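Investigación de cuasi accidentes

Redacción de Brusorach | 25 de marzo de 2019

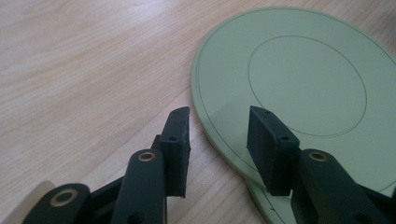 Disco verde pálido sobre una mesa de madera clara.

La investigación de cuasi accidentes es el procedimiento por el que una organización recoge y analiza sucesos no deseados que no llegaron a producir lesiones ni daños, pero que podrían haberlos producido en circunstancias algo distintas. Forma parte de la gestión de la seguridad laboral y se aplica sobre todo en la industria, la construcción, el transporte y la sanidad. En español se emplean también los términos «casi accidente» e «incidente sin consecuencias».

Concepto y límites

No hay una definición única. En sentido estricto, un cuasi accidente exige un suceso concreto: una carga que cae en una zona de paso, una válvula abierta por error, un vehículo que frena a poca distancia de un peatón. La condición insegura, como un suelo deteriorado o una protección mal fijada, suele registrarse aparte. Algunas empresas reúnen ambas categorías en un mismo formulario, lo que aumenta el número de avisos y dificulta la comparación entre centros.

Notificación

El aviso puede ser nominal, confidencial o anónimo. El nominal permite pedir aclaraciones a quien lo presenta. En el confidencial, la identidad solo la conoce la persona que tramita el expediente. El anónimo reduce el temor a represalias, aunque a menudo llega con datos insuficientes.

El sistema Fototar, implantado en los talleres de Jullent, utiliza una ficha de 8 campos que se rellena al final del turno. Durante su primer mes completo, abril, se recibieron 54 avisos, de los cuales 20 pasaron a análisis detallado. El resto se cerró con una corrección inmediata o se agrupó con otros del mismo tipo. El plazo interno de respuesta es de 30 días.

Análisis

Los métodos son los mismos que se usan en los accidentes con baja. El árbol de causas parte del suceso final y retrocede preguntando qué hechos fueron necesarios para que ocurriera. El análisis de barreras examina qué defensas existían y cuáles fallaron o faltaban. En casos sencillos basta una entrevista y una visita al lugar.

La selección de los casos se hace normalmente por gravedad potencial, es decir, por el daño que el suceso habría podido causar. Esta valoración depende del criterio del técnico y dos evaluadores pueden llegar a resultados diferentes. El procedimiento Manninen prevé por ello una doble valoración independiente y una tercera en caso de desacuerdo.

Críticas

La idea de que existe una proporción fija entre cuasi accidentes, lesiones leves y muertes ha sido muy discutida. Las causas de los sucesos menores no coinciden siempre con las de los mortales, y reducir los primeros no garantiza una reducción de los segundos.

También se critica el uso del número de avisos como indicador de rendimiento. Un descenso puede reflejar una mejora o una pérdida de confianza en el sistema. Cuando se fijan cuotas por departamento, tienden a aumentar las notificaciones triviales.

Véase también: cultura preventiva; evaluación de riesgos; permiso de trabajo.

© 2019 Brusorach. Todos los derechos reservados | Contacto | Volver arriba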